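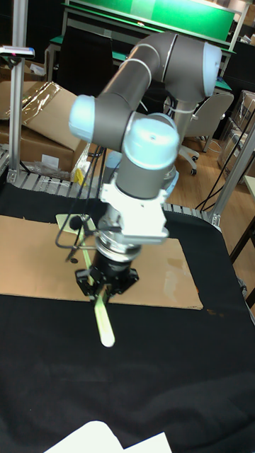
Ingeborg Rathjen
Maintainer, Sevdale Panfish Log

Sevdale Panfish Log

README, version 2, last updated Sep 22, 2022

Hi, and thanks for stopping by! This is my fishing log from Sevdale Reservoir, typed up and cleaned up enough that other people can use it. It's mostly bluegill and crappie, with a fair number of yellow perch and the odd bass that ate something it wasn't supposed to. I fish from a kayak and from the bank, I keep a notebook in a zip bag, and at some point a friend at the bait shop asked if she could see which coves were good in cold water and I realized I couldn't answer her without flipping through a shoebox of wet paper. So I started typing.

If you only want to open the thing in a spreadsheet and poke around, grab trips.csv and fish.csv and skip to the part called Columns. If you're planning to draw conclusions about the lake, please read the whole page, especially the part about what I don't write down.

What's in the folder

trips.csv has one row per outing, 183 of them. A trip with no fish still gets a row. I was pretty strict with myself about that from the start, even on the days when I got out to the dam, the wind came up and I turned right back around.

fish.csv has one row per fish, 924 in all. Each row points back to a trip by its trip number.

spots.csv is the list of place names I use and what I mean by them. Some of these are on the county map and some are just what I call them.

changes.txt is what it sounds like.

There's also a folder called old with version one in it. Please don't use version one for anything. The dates are fine but the lengths are a mess, see below.

Columns in trips.csv

trip: a number, in the order I went.

date: year, month, day.

start and end: clock time, to the nearest quarter hour. Start is first cast and end is last cast, so paddling out isn't counted. I was sloppy about this in the early trips and some of those starts are probably when I shut the car door.

spot: one of the names in spots.csv. If I moved, the spot is wherever I spent the most time, and the moves are in the notes.

water_temp: degrees Fahrenheit, at the surface. Blank means I forgot the thermometer. Blank does not mean zero! Somebody loaded an earlier copy with the blanks turned into zeros and wrote to ask me how I was catching bluegill through the ice in the middle of summer.

sky: clear, mixed, gray, rain, snow. I go by the first hour.

wind: calm, light, annoying, dangerous. I know, I know. I thought about converting these to miles per hour and I'd just be making numbers up. Annoying is when I need the anchor to stay on a brush pile. Dangerous is when I went home.

clarity: how far down I can see a white jig on a marked line, in inches. I do it on the shady side of the boat. From the bank I do it off the end of a dock if there's one handy, and if there isn't, it's blank.

notes: free text. There's a lot of complaining about jet skis in there and I decided to leave it.

Columns in fish.csv

trip: matches trips.csv.

species: bluegill, redear, hybrid, black crappie, white crappie, perch, largemouth, other. I'm confident on most of them. I am not confident telling a hybrid sunfish from a bluegill when it's small, and if I were you I'd lump those two together under hand size.

length: inches, to the quarter inch, nose to the pinched tail.

method: jig under float, jig tight line, live bait, fly, spoon.

depth: feet, only when I really knew it, meaning the float was set and I hadn't been fiddling with it.

kept: yes or no. I eat fish and I'm not shy about it.

The spots

Bisetti Landing is the concrete ramp on the east side plus the riprap on both sides of it, out as far as you can cast from the rocks. It's my most fished spot by a mile and that's purely because it's where I park. Please don't read the high totals there as a sign that it's the best water. It isn't even close.

Furtado Arm is the long skinny cove where the creek comes in. I split it into Furtado upper and Furtado lower at the fallen cottonwood. Upper gets too weedy for me by midsummer and so there are almost no warm-season rows for it. The fish may well be in there having a wonderful time without me.

The Shelf is my own name for the flat that runs out from the picnic side before it drops off. Brush piles have been sunk there over the years and I've been asked not to give exact spots, so I don't. The coordinates in spots.csv are for the middle of each named area and they're rounded on purpose.

Dam Corner is where the dam meets the north bank. Windy. Good for perch when you can stand it.

About the lengths

For version one I used two different boards. One was the molded plastic bump board I still have, and the other was a sticker ruler on the side of my kayak, which had stretched when I put it on over a curve. Fish measured on the sticker came out short. I didn't catch it until I laid a perch on one and then the other and got two different perch.

I went back through the notebooks and marked every fish from the sticker. There were 50 of them. I thought about applying a correction but the stretch was uneven from one end to the other, so for version 2 I've blanked out the length for those fish and left the rest of the row alone. You can still use them for species and method and whether they were kept. If you want the original bad numbers they're in the old folder, and you have been warned.

Big fish get rounded up. I'd love to say I don't do it. I looked at how many crappie are right on the even inch compared to a quarter under, and well, there they are, all lined up. Treat anything over a foot as good to the nearest half inch.

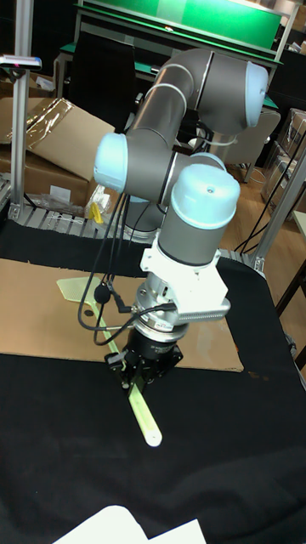

What I don't write down

Lost fish aren't in here. If it came off at the boat and I saw it clearly, it's sometimes in the notes, but it never gets a row.

Other people's fish aren't in here either, even on the trips when I had somebody in the other kayak. Hours are my hours only.

I don't record moon phase. You can get it from the date if you care about it. A couple of people have done that and sent me charts, and they were lovely charts and they disagreed with each other.

I don't record lure color very well. It's in the notes when I thought it mattered, so you'll see chartreuse a lot, because I tie on chartreuse a lot. That's about me and my tackle box. There is nothing in this log that can tell you chartreuse is better, please don't quote me on it at the bait shop.

And I don't go at random. I go when it's nice, or when I've heard they're biting, or when I've had a rotten day and need to. January is thin every year. Most of the January trips are ones where the ice was bad and I fished open water at the dam, so anything you work out about winter is really about Dam Corner in a warm spell.

How to get catch per hour out of it

Count the fish for a trip, divide by end minus start. Start from the trips table and bring the fish in, so your zeros stay in! If you start from the fish table you lose every skunked trip and I come out looking like a much better angler than I am. I did exactly this the first time I made a graph and I was so pleased with myself for an entire evening.

Two trips run past midnight (crappie under lights, great fun, bring a jacket) and if you subtract the times plainly you'll get a negative number. They're flagged with the word overnight at the front of the notes.

The typing-up part

I use a little program called Stotolis that my nephew set up for me. It takes my phone form and spits out the two tables, and it refuses things that can't be right, like an end time with no start. It doesn't know anything about fish. It once let me log a bluegill at a length that would have put me in the newspaper, and I fixed that one by hand. If you see something like that, tell me, there are surely more.

You don't need Stotolis to use the log. Plain comma files, commas in the notes are inside quotes, and that's all there is to it.

Sharing and credit

Use it for whatever you like, school projects and club newsletters included. I'd appreciate my name and the version number on anything you pass around, mainly so people don't end up with the old lengths. If you add your own fish to it, please give your copy a different name. Somebody's walleye got mixed into a copy that was going around and there are no walleye in Sevdale that I know of.

Please don't take this as a replacement for the regulations. The kept column is what I kept under the rules on that day, and the crappie limit has changed since I started. Check the current booklet.

Still on my list

Split Bisetti Landing into ramp side and rocks side. The notebooks mostly say which.

Go through the notes for float depth that I wrote in words ("arm's length", "a bit more") and decide if any of it can be saved.

Type up the loose pages from the glove box. They're from before I numbered my trips, so they'll probably go in a separate file.

Get a second thermometer and leave it in the car.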